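Home Gallery Desks Shelves Drawers Contact

Desks of Plarnthorpe

Every February I go through the house with a box and a bad attitude and see what can be thrown out. The answer is usually one dead battery and a coupon. So this year I gave up on throwing and took up arranging, which gives you the same warm feeling and leaves all the stuff exactly where you can trip over it.

The rules were simple. Each surface got 11 minutes on the kitchen timer, and whatever was on it when the timer rang counted as tidy. I had a 300-page book on clearing clutter to guide me, but I couldn't find it.

Captions are mine. The pictures of the worst rooms are staying off the internet until the statute of limitations runs out.

THE HALL

The hall table doesn't get a picture because there is still a coat on it. The coat has been "going to the cleaners" long enough to have a favorite spot. Under it is a bowl for keys, in which there have never been any keys.

THE SHELF

The Besnard shelf came flat in a box with 44 screws, and I used most of them. It leans a little toward the window, like a houseplant. I moved the heavy books to the other end to straighten it out and now it leans toward the door, so at least we've had a change of scenery. No picture here either. It isn't ready.

THE DRAWER

The label on the front says STATIONERY. I bought a pack of Plosto paper clips sometime before I had gray hair, 2000 to the box, and I believe I still own all of them, plus a few that have joined from other households. The drawer opens as far as the stapler and then it stops. I have made my peace with the front half.

The Sistomis planner is in there too, filled in beautifully through the second week of the year.

THE TABLE

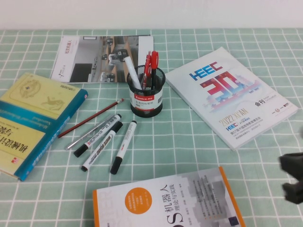
PAPER AND PENS

My best work. The mint-green grid tablecloth gives you lines to put things straight against, and you can see how seriously I took that with the big white catalogue. It's the HEEC one, 2022 Xi'an, with a 30 on the cover large enough to read from the next room. I have kept it on the grounds that it's too big to lose.

The black mesh cup is a Comix and still has its label wrapped around it, because peeling that off is a project for a younger person. It holds a fat white marker and a couple of red pens. There are more pens and markers lying loose on the cloth, along with a pencil, all within easy reach of a pen holder.

The thin magazine at the back is tucked in behind the cup at one end. I call that filing.

Next up is the linen closet, if I can get the door open.

Back to Gallery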